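Datasets > Politics > Kirnbridge > README

Search this repository Go

# Kirnbridge Council Roll-Call Set

A table of recorded votes by members of Kirnbridge borough council, with the party line for each vote where one could be established. Put together by Dorin Sandu from the published minutes. Read the section on abstentions before you quote any figure from it, please. People haven't been doing that.

## What you get

`votes.csv` has 2,043 rows. Each row is one member's vote on one motion.

`motions.csv` holds the motion text as printed in the minutes, spelling mistakes included. I have not tidied the titles. Two motions on the Illey bypass have the same title and were voted on the same evening, so match on `motion_id` and never on the title.

`members.csv` gives name, ward, group and any change of group. Three members left the ruling group in November and sat as independents. The minutes went on listing them under their old group for two more meetings, and I have followed their letters of resignation instead.

## Columns in votes.csv

- `motion_id`: links to the motions file
- `member_id`: links to the members file
- `vote`: for, against, abstain, absent, unclear
- `group_line`: for, against, free, blank
- `source_page`: page in the scanned minutes

## How much of it is solid

Of the 2,043 rows, 1,706 come from a named division, where the clerk read out each member and wrote down the answer. I'd trust those as far as I'd trust any clerk's work at half past ten at night, so fairly well.

The rest are from votes by show of hands where the minutes name only the people who asked to be named. A councillor who asks to have a vote recorded usually wants it seen. Anyone using these rows to show that a member is independent-minded is mostly measuring how keen that member is on being in the minutes. Filter them out with `named_division = 1`.

## The group line

This is the weakest column and the one everybody wants.

Groups on the council say they do not whip. I have heard it from both of the larger ones, and I have also read a leaked note telling members of one of them how to vote on the Utum depot. `group_line` is filled in when there was a written instruction, or when the group leader stated a position in the chamber before the vote. Otherwise it is blank. It is not worked out from how the majority of the group voted, because then "rebel" would only mean "in the minority of the group", and you'd be counting the same thing twice.

An earlier version did fill the blanks that way. A loyalty table based on it went round before the local elections and was quoted on at least one leaflet. I would like that table to be forgotten. It won't be.

## Abstentions

The old minutes use "did not vote" for three different things: a member in the room who abstained, a member who had stepped out, and a member who had declared an interest. Where the attendance sheet settles it, I have changed the code to `abstain` or `absent`. Where it doesn't, the code is `unclear`, and there are 40 of those. Most fall in the long meeting on the Nagano twinning grant, when people were in and out of the chamber all evening.

Please don't merge `unclear` into `abstain` to make your totals come out round.

## What it can't tell you

Very little is decided in the chamber. By the time a motion reaches the full council, the argument has been had somewhere else, and the vote is the last bit of paperwork. A member who got a motion watered down in private and then voted for it looks exactly like one who never opened the papers. I am doubtful of any ranking of councillors built from votes alone, including the ones built from mine.

Ward boundaries changed partway through. Ward names did not, which is unhelpful. The `ward_version` column in the members file says which map applies.

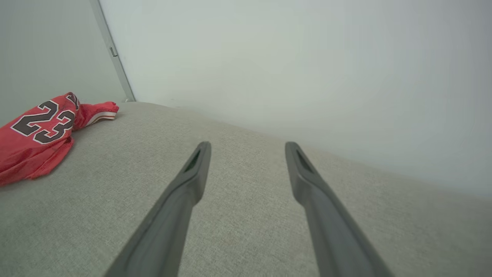

A reader in Illey wrote that I am being too gloomy, and that even a poor record of votes is better than the council's own website, where she had clicked through 400 pages of scans and still couldn't find how her own councillor had voted on the bypass. Fair enough. She also thought the `unclear` rows should go, as they only confuse people. I've kept them. Taking them out would make the file look cleaner than the minutes it came from.

## Corrections

Send the `motion_id`, the page number and what you think it should say. "My councillor says he voted against" isn't enough on its own, as two of them have now told people that about a motion they moved. If you were in the public gallery and kept notes, I'd like to see them.

Corrections go into `changes.txt` with the old value left beside the new one.

3 comments · 12 shares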